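Rajitha Gamage prépare sa saison sur le lac

Le club de voile de Vorkden ouvre ses pontons en mai. Rajitha Gamage y est depuis le début de l'après-midi, un tournevis dans la poche et une liste de travaux pliée en quatre. Il barre le Zinura, un quillard de neuf mètres qu'il a racheté avec sa coéquipière, Menaka Karunaratne. L'an dernier, ils ont terminé deuxièmes de la coupe Dissanayake, une série de régates en temps compensé courue entre le port et l'île de Boketti.

« On a perdu la coupe dans la dernière manche, dit-il. On était devant à la bouée au vent, on a envoyé le spi trop tôt et il s'est enroulé autour de l'étai. Le temps de le dégager, quatre bateaux étaient passés. »

Il ne cherche pas d'excuse du côté de la météo. Le vent était régulier ce jour-là, dix-huit nœuds de secteur ouest, et tout le monde avait le même. Depuis, l'équipage a changé sa façon de préparer l'envoi : c'est Menaka Karunaratne qui donne l'ordre depuis le pied de mât, et le barreur n'a plus son mot à dire tant que la voile n'est pas établie.

« Ça l'a un peu vexé au début, raconte-t-elle. Mais à la barre, on ne voit pas ce qui se passe devant. Moi, j'ai les écoutes sous les yeux. »
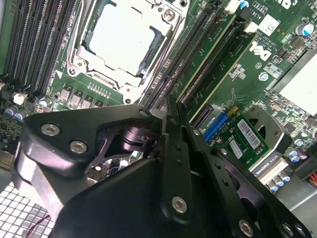

Un hiver à terre

Le bateau a passé l'hiver sous hangar. La quille a été poncée à la main, le safran déposé et ses bagues remplacées. Le mât n'a pas bougé, mais le gréement dormant est neuf, à l'exception du pataras, changé deux saisons plus tôt.

Rajitha Gamage a fait le gros du travail le soir, après ses journées de dessinateur dans un bureau d'études. « J'avais prévu quelque 80 heures. J'ai arrêté de noter bien avant la fin. » Il regrette surtout d'avoir repoussé la commande des voiles. La grand-voile est arrivée à temps, le génois se fait attendre, et les premières manches se courront avec l'ancien.

Menaka Karunaratne, elle, s'est occupée des parcours. Elle a repris les relevés des saisons passées pour comparer les deux routes possibles vers Boketti : longer la rive nord, où l'on touche souvent une risée en fin de matinée, ou couper au large. « Sur le papier, le nord gagne plus souvent. Mais quand il perd, il perd beaucoup. On reste plantés sous la falaise et on regarde les autres passer. » 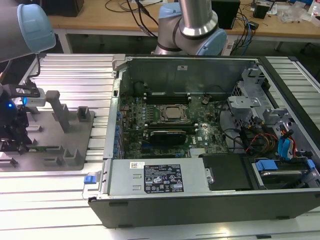
Ordinateur Dell ouvert, carte mère et carte graphique en place.

Sur la question du handicap, les deux coéquipiers ne sont pas d'accord. Lui trouve que la formule du club favorise les petits bateaux dans le petit temps. Elle répond que le Zinura en a profité plus d'une fois, notamment dans la brise, et qu'il serait malvenu de s'en plaindre maintenant.

« On en parle à chaque retour au port, reconnaît-il. En général on change de sujet quand il faut plier les voiles. »

La première manche partira à 14 heures, face à la jetée. L'équipage cherche encore un régleur pour le génois, de préférence quelqu'un qui connaît le plan d'eau. Les candidats peuvent passer au ponton - le Zinura est amarré au bout, côté grue - ou laisser leur nom au secrétariat du club.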